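Taming the Table: A Student Project on Cables, Clutter and Shared Desks

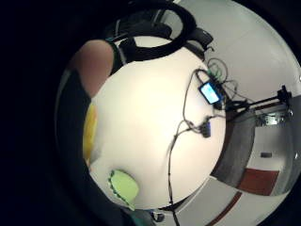

Our project began with a question that anyone who has ever shared a workspace will know: why does a table fill up with cables so fast, and why is it so hard to get them off again? We are a team of four students in the Everyday Spaces course at Trevdale College, and we spent the spring term looking at the big round tables in the Januda Room, where students from several classes come to charge things, build things and spread out. Cables behave very differently depending on what they are. A thick black coiled one holds its big loop and takes over the far side of a white tabletop, while thin gray and green wires bunch up into little loops and spill over the side. Add a small device with a lit blue screen and a long dark cable running away from it, and there isn't much surface left where you could open a notebook! We got really interested in that difference between thick and thin, and it ended up shaping everything we did.

What we wanted to find out

We had two goals. The first was to learn how long it takes to clear a shared table completely, with every cable coiled and put somewhere sensible. The second was to design a storage system cheap enough that the room could keep using it after our course ended. Geeta Bajpai, our instructor, added a third in week two: whatever we made had to be understandable to a person who had never met us. That turned out to be the hardest of the lot, and also the most fun.

How we worked

We started by collecting every loose cable in the room and sorting them on the floor. There were 173. We had all guessed far lower, and there was some laughing when we read out the guesses. We sorted first by plug type, which seemed obvious, but the piles were hopeless to store. A short stiff cable and a long floppy one with the same plug do not want to live in the same box. So we started over and sorted by how the cable feels in the hand. We ended up with four groups: thick and springy, thick and straight, thin and long, and thin and short.

Then we tried different ways of coiling. The over-under method (one loop forward, one loop flipped) was wonderful for anything thick and straight. For the springy coiled ones we gave up on winding altogether and just hung them from a hook – they sort themselves out. Thin wires were the real trouble. If you wind them around your fingers they hold a nice shape for a moment and then snarl the second they touch each other. What finally worked was winding them on a flat card with a notch at each end, cut from cereal boxes. We made a huge pile of these cards one evening in April and I still find bits of cardboard in my backpack.

Testing the system

We held 12 clearing sessions. In each one, two of us cleared a table that had been left as it was after a normal afternoon, and a third kept time. In the first sessions, before we had the hooks and cards, the average was 18 minutes. Most of that went into untangling, and a surprising amount into standing there with a plug in one hand wondering what it belonged to. With the new system we got it down to an average of seven minutes. I was so happy with that result that I phoned my mother, who asked if we could come and do her kitchen drawer.

We did notice that small items slow people down more than cables do. Lids, caps, adapters and other little things get pushed out to the rim of a round table, and then no one knows where they go. A round table has no back edge and no corners to push things into, so the clutter makes its own ring around the outside. We added one open tray for these, labeled "Not sure," and people loved it. It filled up twice.

Materials

The hooks came from a Gostness starter set that a team member already had at home. The boxes were donated by Hashemi Stationery, near campus, after we went in and explained the project at great length. Everything else was cardboard, masking tape and a good marker.

What we would change

The labels need work. "Thin and short" means one thing to us and something else to a first-year student holding a medium-length cable. Next time we would tape a real sample to the front of each box. We would also put the hooks lower – two of us couldn't reach the top row without a chair. And we'd love to try the whole thing on a rectangular table, to see if our idea about the outer ring holds up.

The boxes, hooks and cards are still in the Januda Room, on the shelf by the door. Please take a card if you need one, and put your adapters in the tray.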